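Subject: Re: [kovano-tenants] Vevlow snack plan for the second floor

> Vevlow will stock the kitchen for 34 dollars per person
> per month, and they promise it cuts food waste by half.
> Everyone at Stiltent loves it. I think we should sign up
> before the end of May so we get the intro price.

Half of what, though? I read the flyer twice and couldn't find what they measured or for how long. If they weighed the trash at one office for 2 weeks, I'd like to know which office and who held the scale.

The Stiltent people I eat lunch with say the chips are fine and the sandwiches go fast. Okay, but free sandwiches always go fast. We had the same thing with the bagels, and by the second month there was a bag of them turning green behind the coffee maker.

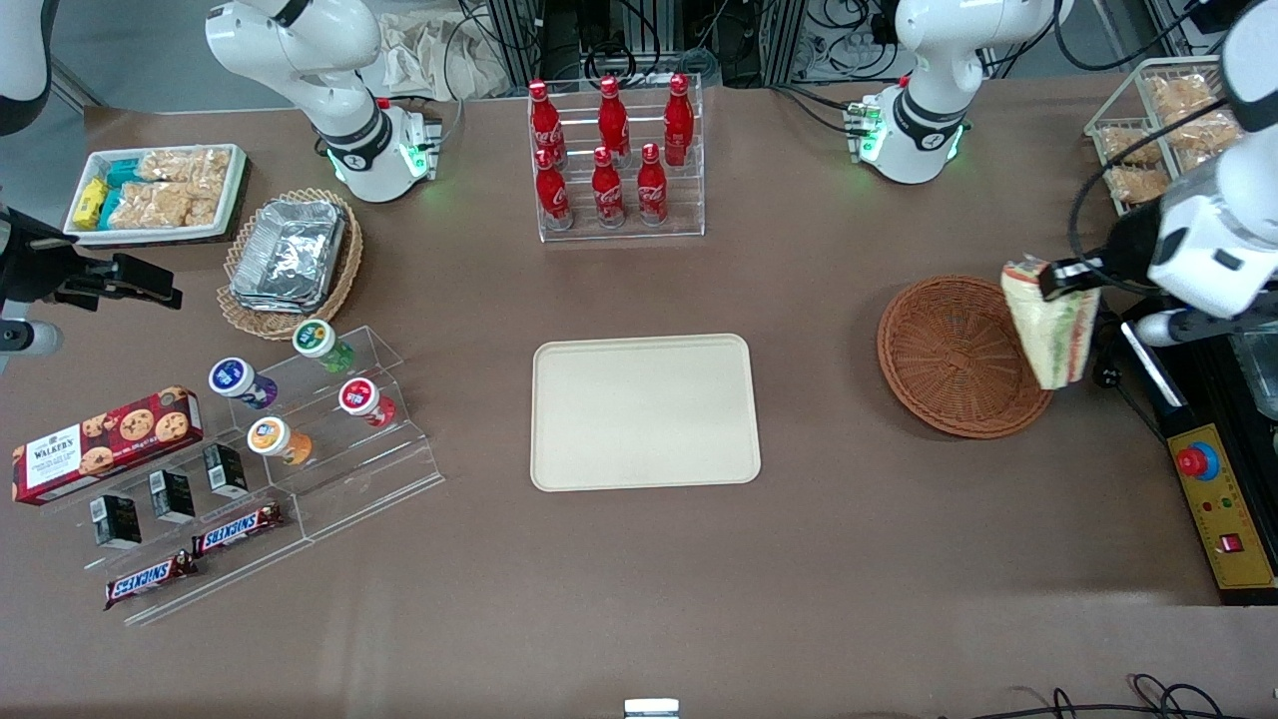 Snacks and drinks on the table, with the beige tray.

My other problem is the price. Last year we spent 155 dollars a month on the whole kitchen, coffee included, and the only complaint I remember was the decaf. Now we're told we need a plan, with an 8 month minimum that only shows up in the small print. What happens if a tenant moves out halfway? Do the rest of us cover their share?

I'm not voting for this until someone gets the cancellation terms in writing. If Vevlow wants to do a free trial week first, fine, I'll eat the pretzels and keep an open mind.

Also, whoever has the key to the supply closet, please put it back on the hook.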